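Weltden Live Archive: progress report to the Gronow fund
Second reporting period, through September
Prepared by Othmane Kamel

You asked for a plain account of where the money has gone and whether the archive is worth a third payment. I'll give you the first part with some confidence. The second I'm less sure of than I was in the spring.

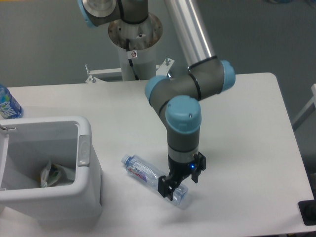
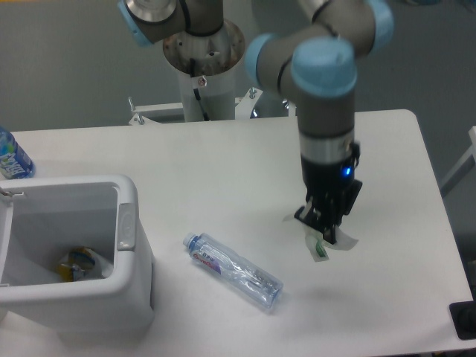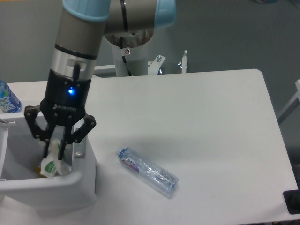 The collection holds 185 concert tapes from the old Weltden club, mostly hard rock and metal bands on their way up or on their way down. Of those, 174 now have a digital transfer. The other 11 are with Plotari, who say they can be saved. Plotari said the same thing in the last period, and the quote has gone up since. I haven't signed it.

A finished transfer doesn't mean a tape anyone would want to hear. I have listened to every one at least partway. On a good number the singer is buried under the cymbals, and on a few the operator seems to have left the desk after the second song. The original proposal called this "release-quality material." I didn't write that line and would like it dropped from the next agreement.

I'd put 35 of the shows forward for release if the bands agree. So far 4 have signed. Several more have said yes on the phone, which I'm not counting. One drummer wants approval over the guitar mix, and his former guitarist wants approval over the drummer. Until that is settled the best show in the collection stays on the shelf.

Brekurell, the streaming service we were urged to use, has been a disappointment. The test page went up late, song titles were wrong on two of the shows, and the listener numbers they sent me count anyone who opened the page, including me checking the titles. I asked for plays longer than a minute and am still waiting. Please don't quote the present numbers in your own newsletter.

Spending is under budget, mainly because the Plotari work hasn't gone ahead and the liner notes haven't been ordered. That shouldn't be read as savings. Both bills are still to come if the project continues.

For the next period I propose to finish the rights letters, fix the song lists, and get a second price on the damaged tapes. I would hold off on the anniversary box set. The plan assumes fans will pay for all the shows by a band when two or three of them have the same songs in the same order, and I have seen no evidence for it.

Receipts and the full tape list are attached. The list has a column for sound quality, with my own grades. The bands haven't seen it, so please keep it in your office.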